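Setting up your Drorus match tracker: before your first game
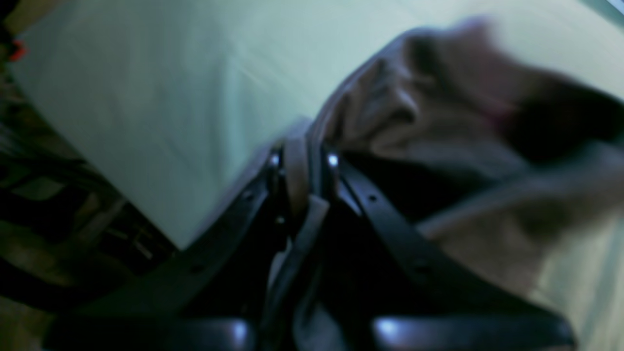 I run these for our under-19s at Rornutberg, so take this as the way I do it, plus a few things Tianyou Zeng from the second team taught me (mostly by shouting across the pitch!).

1. Charge the tracker the night before. The light goes green when it's full. Don't trust amber, amber let me down twice in December.

2. Open the app and tap Squad, then Add player. Type the name just as it is on the team sheet. I once put Hrefna Damgaard in as "H" and spent half-time hunting for her sprint numbers.

3. Hold the side button for 5 seconds until it buzzes. Pick the tracker from the list and tap Pair.

4. Slide it into the back pocket of the vest, logo facing out, and do up the flap.

Caution: never wear it at the front. A ball to the chest hurts quite enough already.

5. Walk out to the centre circle and wait for the satellite symbol to stop flashing. Under the main stand it can take ages, so go outside first and save yourself the bother.

6. Tap Start at kick-off, Pause at half-time and Stop at the whistle. If you forget Pause, you can trim the break out later under Edit match.

Note: for a sub, tap the player coming off and choose Swap. The minutes sort themselves out.

7. Back in the changing room, keep your phone near the tracker until the upload bar fills. Kobe Verstraete always wanders off to the showers with his, and then we have to start the upload again.

Wipe the tracker with a damp cloth afterwards. The vest goes in a cool wash, with the tracker out of the pocket, please check!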